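Home Tickets Knowledge base Laundry and linens Contact Log in

Ticket 1285
Subject: Yellow cloths shedding threads, grey table cover picking up every bit
Opened by: Adaeze Onuoha, Platdale
Handled by: Temitope Garba, Etim linens desk
Opened: April 2021
Status: Resolved

Adaeze wrote:

Hello! First of all, we love the yellow cloths. They cheer the whole place up and they go beautifully with the lemon print. We bought a pack of 80 from you and they are in use every day for wiping down, drying up and lining the bread baskets.

Two things. The edges have begun to let go of little threads, mostly along the short sides. And whatever comes off the cloths ends up on our pale grey table cover, where it shows up a treat. The cover is a fine weave and it seems to hang on to fluff and crumbs. I go over it in the morning, and by lunch there are bits on it again. Is it the cloths, the cover, or the way I'm washing them?

Temitope replied:

Hi Adaeze, what a lovely message to open the day with! I'm sure we can get this sorted. Could you tell me:

- what temperature you wash at
- what spin speed
- whether the cloths and the table cover go in together
- whether you use softener

A photo of a cloth on the table would be a big help as well.

Adaeze wrote:

Sixty degrees, spin at 1200, everything in together (I know, I know), and a good glug of softener. The machine is the old Jokex and it only has the one cottons programme that I trust.

I've put a photo on the ticket. The cloth is in the corner with a thread coming off its lower edge, and there's a dark speck over on the other side of the table cover as well. The lemons behind are on our backdrop, the one with RESTAURANT across the pink part. I'm terribly fond of it, even if the white section has gone a bit wrinkly.
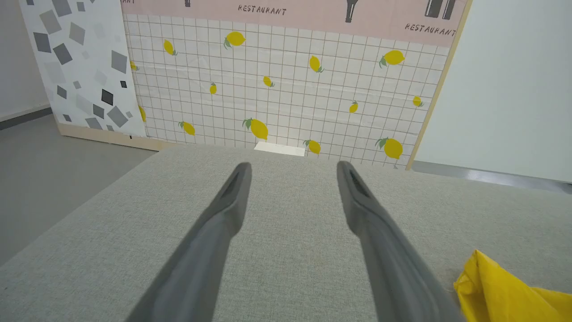

Can a loose thread on a cloth be pulled out?

Snip it close to the edge with small sharp scissors and leave the rest alone. Pulling tends to gather the hem and can open up the stitches next to it. If a whole side is coming undone, a zigzag stitch along it will hold it nicely.

Temitope continued:

Thank you for the photo, the thread is nice and clear! Here's what I'd like you to try for the next few washes.

1. Trim every loose thread before the cloths go in.
2. Wash the yellow cloths by themselves at forty, spin at 800.
3. Leave the softener out completely. It coats the fibres and the cloths dry better without it.
4. Shake each cloth hard outdoors before folding.
5. Wash the grey cover alone, inside out, and dry it flat or over a rail.
6. For the bits already on the cover, use a barely damp rubber glove and stroke in one direction. It's brilliant, far better than a sticky roller on a fine weave.

As for the speck, lift it off with a piece of tape first. If it stays put, dab with cool water and a drop of washing-up liquid, then blot. Please don't rub!

Adaeze wrote:

The rubber glove! Where has that been all my life? I did the whole table and had a proper little roll of yellow fluff at the end of it. The speck came up with tape, so just a crumb, I think.

I've done three washes your way. The first still left some fluff in the filter, the second much less, and by the third there was hardly anything. Six of the cloths had hems too far gone for snipping, so I've run a zigzag round them - not my neatest work, but they've held.

Temitope replied:

Wonderful news, and well done on the zigzag! I checked the stock notes and your pack came from batch 283, which had a slightly narrow hem. The newer ones are turned over twice. I'm sending you six replacements from the Branorico store at no charge, so keep the mended ones for floors and spills.

Adaeze wrote:

Replacements arrived this morning and the hems are lovely and thick. I've washed them once on their own and there wasn't a thread in sight. One last thing, can the backdrop be ironed? I'd like to get those wrinkles out before the weekend.

Temitope replied:

Check the label first, as I don't know what yours is made of. If it allows ironing, go from the back on the coolest setting with a tea towel in between, and try a bottom corner before you go anywhere near the lemons. Closing this one now, but reply here if the threads come back.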